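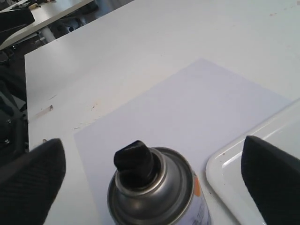

Every January I check whether a machine can do my chores yet, and every January I end up doing them. My test for this round was spray cans, mostly on account of the shelf in my hallway that has needed painting since October. Consider what a person does with one of these. You grab it without thinking, your finger finds the nozzle in the dark, and you push. Now consider two black fingers parked on either side of the can, with that chunky black button tilted off toward one corner. Holding the can is one job. Pressing the top is another. Two fingers are plenty for either and a little short for both.

I have been reading Cledeo's brochures for a while. Cledeo would like to sell you an arm for light shop work, and the brochure promises 1000 hours between service visits, a figure I can't match myself. It says very little about what the arm gets done in those hours.

Spraying is a funny chore in that the spraying is the short part. You put down paper, you find the tray, you stand the can where you won't kick it, and you hang something behind it all that you don't mind ruining.
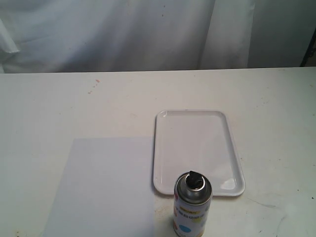 Paper, tray, can, cloth. My whole Saturday-chore vocabulary.

My uncle ran a paint booth in Hullcombe and would have called that setup fancy. He used newspaper and swore a lot. He also had a feel for when to let go of the button, which I never picked up, and I have had a finger on it for most of my adult life. So I am grading the machines gently.

The shop in Pretville where I buy my supplies has an opinion on all this, and it is that I should buy a brush. 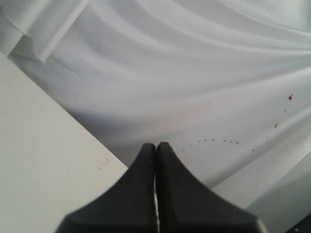 Filed under: Chores, Robots, Things That Drip

Cloth is where I start to feel sorry for the hardware. A can is the same shape all day. A sheet has a new set of folds every time you breathe near it, and any plan you made about the old folds is now a souvenir. Then there are the little red dots running across the white in a curve, with one fat spot at the far end. I have made that exact pattern on a bedspread. I blamed the dog.

Would I trust a gripper to fold that cloth with the spots on the inside? Not for free. Would I pay roughly 2000 dollars for one that tried? Ask me after I've paid for the Caruso dishwasher, a machine that does one chore very well and still needs me to load it.

My scorecard, 2020-01-04: carrying a can, probably. Working the button, I'd want to watch. Laundry, no. The hallway shelf is still bare wood and I have primer on my good shoes.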